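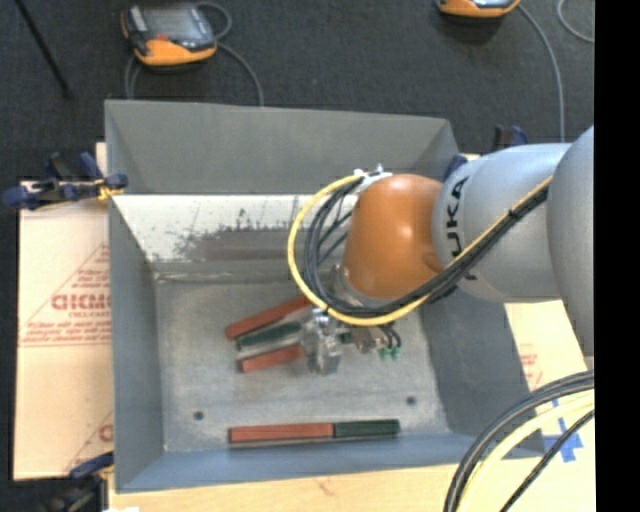
How to look after a knocked-out tooth before you reach the dentist

A permanent tooth that comes out whole can often be put back if you move quickly. The steps are simple, but they are hard to remember with a bleeding player in front of you, so read them before the season starts. I keep a copy taped inside the lid of our kit box at Zildale.

These steps are for adult teeth only. Do not put a baby tooth back in, as it can damage the one growing underneath. Call a dentist instead.

What you need

A small screw-top container
A carton of long-life milk
Clean gauze pads
Disposable gloves
A cold pack
The phone number of a dentist who takes emergencies

Step 1. Check the player first

Look for signs of a head injury before you think about the tooth. If the player passed out, is confused, is throwing up or has a bad headache, call 911. Do the same if the jaw looks out of place or the bleeding is heavy. The tooth comes second.

Step 2. Find the tooth

Stop play in that part of the field and look for it. Check the mouthguard too, as teeth sometimes stay in it. If you can't find the tooth and the player is coughing or short of breath, it may have been inhaled. That is an emergency room visit.

Step 3. Pick it up by the crown

The crown is the white part you chew with. Don't touch the root. If there is dirt on it, rinse it for a few seconds with milk or the player's own saliva. A quick rinse under cold tap water will do if you have nothing else. Don't scrub it, dry it or wrap it in a tissue.

Step 4. Put it back if you can

Turn the tooth so the front faces out and push it gently into the socket. Have the player bite down on a folded gauze pad to hold it. It doesn't need to be perfect, and the dentist will straighten it. Don't force it. Skip this step if the player is very young, drowsy or likely to swallow it.

Step 5. If it won't go back, keep it moist

Drop it in the container and cover it with cold milk. Whole or skim makes no difference that I know of. Don't store it in water. Some clubs buy a tooth-saving kit, and those work well too, but check the expiration date. Adaeze Garba found ours had run out in March, with a full season of games already played.

Step 6. Get to a dentist right away

Call from the car so they can be ready for you. The best chance is within 30 minutes, but go even if more time has passed. Hold the cold pack against the cheek on the way, and tell the dentist when the tooth came out and what it was kept in. Ask whether a tetanus shot is needed.

Chipped and loose teeth

Save any broken pieces in milk and bring them along. A loose tooth should be left where it is. Have the player bite lightly on gauze and see a dentist the same day.

Afterward

Expect soft food for a while and several checkups. The dentist will probably fit a splint and will say when it is safe to play again. The old mouthguard may no longer fit, so have it checked and replaced if needed.

Merle Hoani looks after the kit box on away trips. If you use anything out of it, write it on the sheet in the lid.

Last updated 12/02/2022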